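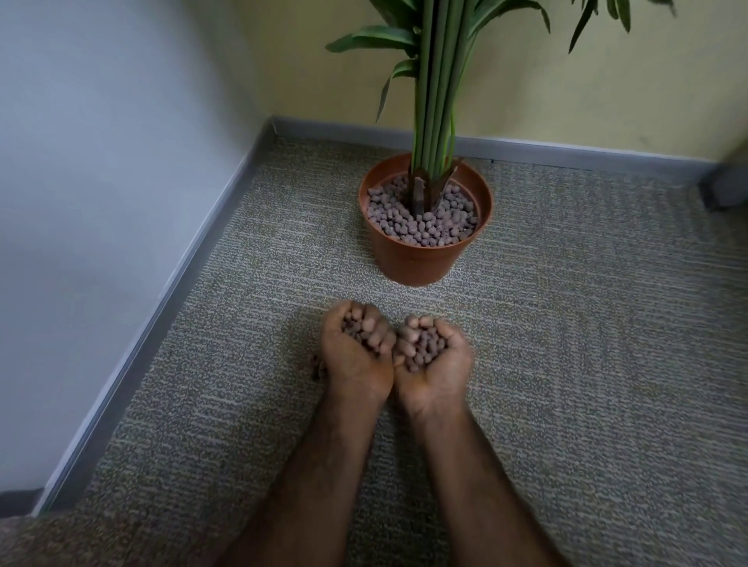
Snails on the dock pilings all lined up at one height. Why?

Asked by tidewrack_kev in Shore and Tidepool

We keep a skiff at the public landing in Clorkell, and I have spent more of October than I'd like to admit staring at a piling. The periwinkles (I think they're periwinkles) sit in a band near the top of the barnacles, shoulder to shoulder, like people waiting for a bus. Under the band there's hardly a snail. Above it, bare wood. The two pilings closest to the ramp don't have a band at all.

My neighbor says it's the creosote. My neighbor also says it's the creosote when his truck won't start. Is there a real reason they pick one height, and should I worry about the two bare ones?

3 answers

Kevser Karakaya
Accepted answer

Not creosote, or at least not mainly. Periwinkles can breathe air for a good while and a lot of what eats them can't. Crabs climb the pilings with the tide and work the lower part, so the snails that stay high get to remain snails. Too high and they dry out. What you're seeing is the strip between being eaten and being jerky.

They also bunch up when it's dry or cold, which tightens the band. Go back at night on a rising tide with a dim red light and you'll find them spread out and grazing. I tallied one piling at the Geerts pier that way and had 53 in the band at low water and 17 in the same strip a few hours later. The rest had gone down to eat. 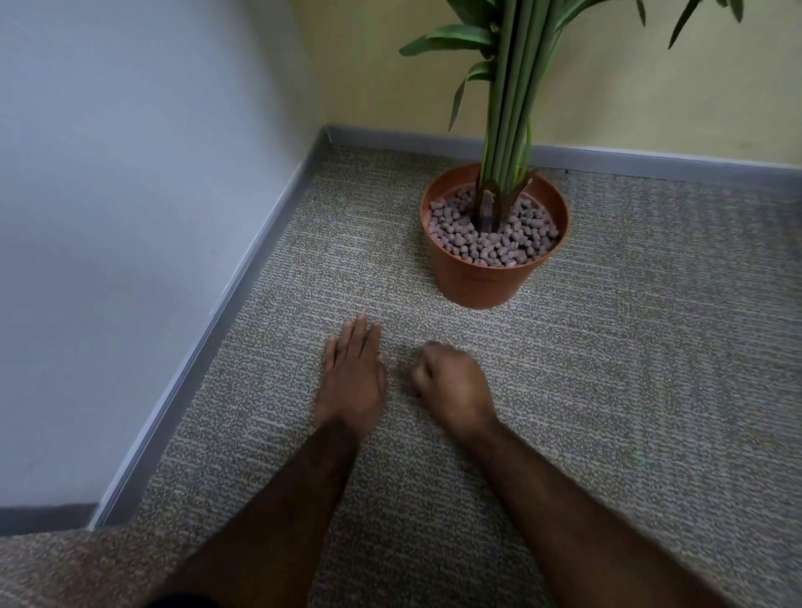 Hands on the carpet by the potted plant.

As for the bare two, look at what's growing on them. Snails want film algae. If those pilings get scrubbed by boat fenders, or were replaced lately, there's nothing on the menu yet. Give it a season before you grieve.

One thing to check: flip a snail over and look at the opening. Periwinkles have a thin, horny little door. If there's a long notch at one end of the shell opening, you've got a whelk of some kind and it's there for the barnacles, so half of what I just wrote doesn't apply.

mudflat_marge

What she said. Also pilings near a ramp get hosed down by people rinsing boats and fresh water is hard on everything that lives there. At Naltis the marina put a hose bib on the end post and that post has been bald as an egg ever since.

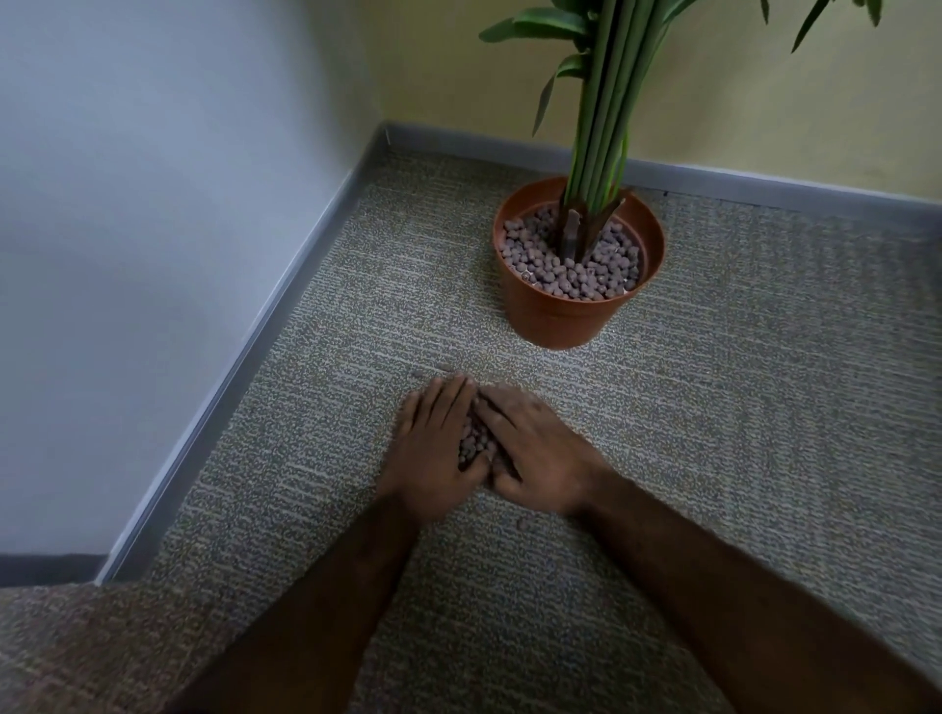
Clay pebbles and both hands, same corner.

erkexfan700

my uncle painted our pilings with Erkex bottom paint and we had no snails for up to 50 feet either way. dont know if thats legal. looked nice though

Comment from tidewrack_kev: Went down with the red light. They were all over the place, and a crab the size of a coaster was working its way up the post toward them. Fenders on the bare two, yes, some guy's pontoon boat. I have told my neighbor. He feels the creosote may have attracted the pontoon boat.

Comment from Kevser Karakaya: Did you flip one?

Comment from tidewrack_kev: Thin door, no notch. It took this personally and wouldn't come back out.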